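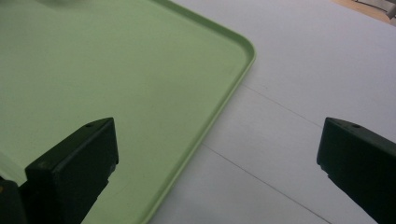 Equipment budget for the Drutville bench, second pass. The first pass had one line for grippers and one line for "misc," and misc came out larger. Splitting it up here so I can find it again in September.

Scope: one station, one operator, two hand-held grippers, tabletop tasks only. No arm in this round. The arm goes in next year's plan, and it gets its own thread.

Quote from Batach for the gripper pair: $3,340. Covers both units and one set of fingers each. Does not cover mounts, spare fingers or cables longer than the stock length. Lead time is stated in business days, so add a margin.

Quote from Sandoval for the same class of hardware is lower per unit, but calibration is billed as a service visit. One visit closes most of the gap. Two visits and Sandoval is the expensive option.

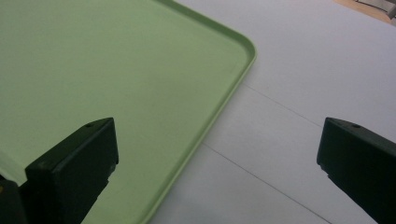 Fingers are the consumable. Budget them that way. I put them under capital last time and then had to file a change request for a bag of plastic parts. Spare sets now sit under supplies with tape, screws and wipes.

If your fingers are printed in-house, price the operator time as well as the filament. Hilde Lambrechts ran our numbers and the labor was the bigger share. Buying in is fine at our volume. At ten stations I would redo the math.

Question to put to every vendor before the PO: can I change one finger without recalibrating the unit? Get the answer in writing. Brurnix said yes on the phone and "it depends on the firmware" by email.

Props. Trays, plates, flatware, placemats. Cheap per item, so they get left out, and then somebody pays for them on a personal card. I set a flat $80 per station and buy duplicates of anything with a finish that can scuff.

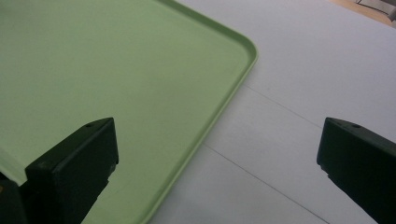 Pale green tray on the white tabletop, fingers open.

Surface. Buy the board after you have chosen the props. A pale tray on a pale top may or may not give your software enough contrast, and a new sheet is a small expense next to a month of data you can't use. Check for seams too. Thin joints are harmless to the fingers but they are straight lines, and straight lines get detected.

Table, board, lighting and stands: $1,149 as one package. I would not split this between suppliers again. Separate deliveries meant separate receiving forms and a table with nothing to go on it.
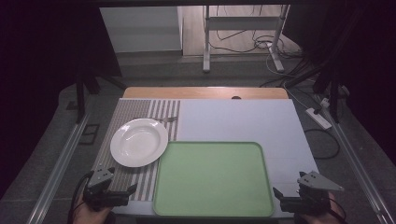 Power and cable management needs its own line. It was missing from all three quotes. Every gripper has a cable, every cable ends somewhere, and at our station the power strip is on the floor to the right of the table with a black cable looped below it. Floor covers, a longer strip and under-table clips are now itemized – small numbers, but they get approved faster when they are named.

Floor area: measure with the operator standing at the near edge, elbows out, holding both units. Then add the stands behind the table. The footprint on our floor plan was the tabletop alone.

Current ranking: Batach, then Sandoval, Brurnix on hold until the firmware answer is final. PO draft goes to Hilde this week. Will add the spare-finger prices to this thread when they come in.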